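Plornside Residents' Handbook: Kitchen Care
Washing Dishes by Hand in a Double Sink

Revised November 6, 2018 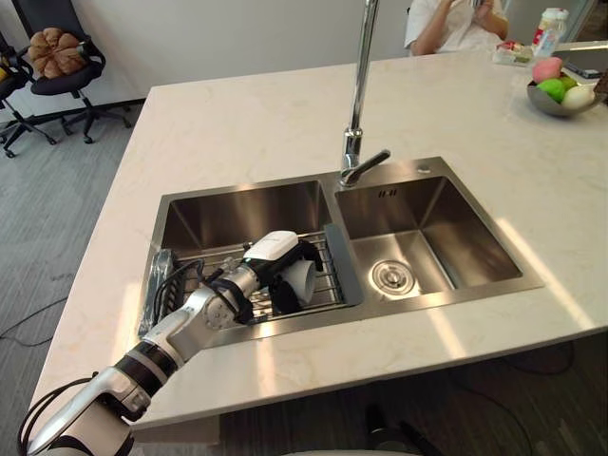 Residents of Plornside apartments are asked to read this page before using the kitchen for the first time. It applies to all units fitted with a double sink and replaces the sheet issued in August.

Use of the two basins

One basin is for washing and the other is for rinsing. Where a wire dish rack is kept inside one of the basins, that basin becomes the draining side, and washing is done in a bowl placed in the other. Please do not run hot, soapy water over dishes that have already been set in the rack.

Scrape all plates into the food waste container first. Wash glasses and cups before plates, and leave pans until the end. Change the water when it turns cloudy or a film of grease appears on the surface.

Cups and glasses

Rinse each cup inside and out under running water. Place it upside down in the rack, tilted slightly, so that water does not collect in the hollow of the base. Cups should not be stacked one inside another while wet. Tea and coffee stains may be removed with a paste of baking soda and a little water, left on for 5 minutes and rinsed well.

Care of the dish rack

Lift the rack out once a week and wash it in warm water with dish soap. A soft brush reaches between the rods. Slotted holders for knives and forks should be taken out and emptied at the same time, as food particles settle at the bottom. Dry the rack fully before returning it to the basin. Racks showing rust should be reported to the Bunier housing office and will be exchanged without charge.

Stainless steel basins and faucets

Wipe the basins along the grain with a damp cloth and mild soap. Steel wool, bleach and scouring powder are not permitted. Water spots on a chrome faucet can be removed with a cloth dampened with equal parts white vinegar and water, followed by a clear rinse. The overflow slots should be brushed with an old toothbrush when the basin is cleaned. Check that the drain stopper lifts freely, and clear away anything caught beneath it.

Stone countertops

Vinegar, lemon juice and wine will mark marble and similar light stone. Wipe up spills at once, and keep the vinegar mixture described above away from the counter. Daily cleaning requires only warm water, a few drops of dish soap and a dry towel. Hot pans must be set on a trivet. After a counter has been resealed, it should be kept dry for 24 hours.

Slow drains

Remove the stopper and clear the opening by hand. If water still drains slowly, pour in 2 quarts of hot tap water and wait. Chemical drain openers are not to be used in any unit. Requests for repair are made on the form available at the Bunier housing office.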